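Jun 8, 2023

So the old computer has finally given up, and I find myself writing this on my sister's laptop at her kitchen table, with the cat walking over the keys every time I get going. I've been meaning to write about Mum's recipes for ages, and now seems as good a time as any.

When Mum moved into the unit she gave me the biscuit tin. If you grew up in our house you know the tin. It held every recipe she ever clipped, copied or begged off someone at a school fete, and half of them have no title, just a list of ingredients and the word "moderate" at the bottom (moderate oven, I suppose, though for how long is anyone's guess!). I started typing them up last October, a few each Sunday with a cup of tea, and I was rather proud of myself. I had all the slices done, most of the puddings, and I'd made a good start on the chutneys.

My favourite so far is a ginger pudding from Chanida Thongdee, who lived over the back fence when I was 13 and used to pass things across to us in a colander. Her handwriting is beautiful. She wrote "900 g pumpkin, or whatever you have" on the back of the same card, with no hint of what the pumpkin was for, and Mum can't remember either. I've tried it as a soup and I've tried it as a curry. The curry was lovely, so I'm calling it a curry.

Then there's the fruit cake, which exists in five versions, all in Mum's writing and all slightly different. One has marmalade in it. One says to leave out the cherries "for Dad", and the colour of the ink tells me she was cross when she wrote it. I couldn't choose between them so I typed up the lot.

Anyway, I did have most of the typing saved on a little USB stick, and the cards themselves are safe in the tin, so the only ones I have to do over are the six chutneys. I don't mind that as much as I thought I would. The green tomato one needed another look, as I'm fairly sure I put down cups of salt where she meant teaspoons.
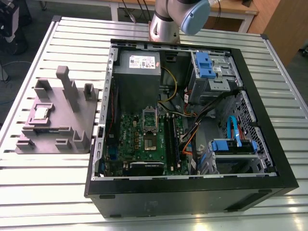

Mum is coming for lunch on Sunday and I'm going to sit her down with the unnamed cards and a pencil, and see what she can remember before the pudding comes out.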